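Chapter 8
Buying the Kit: Budgets, Quotes and Lead Times

What this chapter covers: working out what a cell costs before anyone signs. Reading a quote. Spares. When to test in simulation and when to pay for a trial.

Start with the arm, everyone does. It has a price on the first page of the brochure and it looks like the big number. Then come the gripper, the mounting plate, guarding, cabling, software licence, training, carriage. Students who budget for the arm alone run out of money before the thing moves.

Our running case is Gorura, a packing firm with one line and a flat floor. Two suppliers quoted, Genditz and Lornitz. Genditz gave a single figure, everything in. Lornitz split theirs into 24 lines, some of them very small. The cheapest was 877 pounds for a set of spare finger pads. Gorura's buyer crossed it out. We come back to that line in the section on spares, and to what a stopped shift cost them the following December.

Key terms: lead time, payload, total cost of ownership, acceptance test, consumable. Learn these first. Payload in particular - it includes the weight of the gripper, and quotes don't always say so.

Before asking for a quote, write down the parts you need to pick. Heaviest, widest, slipperiest. Then the opening width of the gripper, fully open, and the depth of the pads. A supplier can't price fingers without them and will guess if you leave them out. Guesses get charged for later.

Simulation comes next. A licence for Kubo, the package used thoughout this book, costs far less than a wrong gripper. Load the model, open the fingers, check the gap against your widest part. Do it before the purchase order, not after.

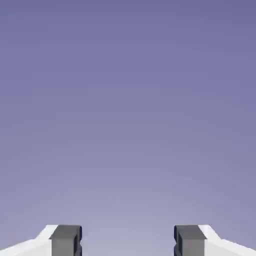

Lornitz, asked to comment on a draft of this chapter, replied that simulation is fine for reach and clearance but tells a buyer very little about grip, and that they would still want a paid trial with real parts written into any order. Fair point. Put it in the budget as its own line, with its own date.

Lead times. Gorura was told 8 weeks for the arm and 33 for the custom fingers. Plan from the longest item and work back. Payment stages should follow the same plan, so hold some money until the acceptance test is passed and signed.

Exercise to have ready for section 8.1: take any quote you can get hold of and mark every line that will have to be bought agian within two years.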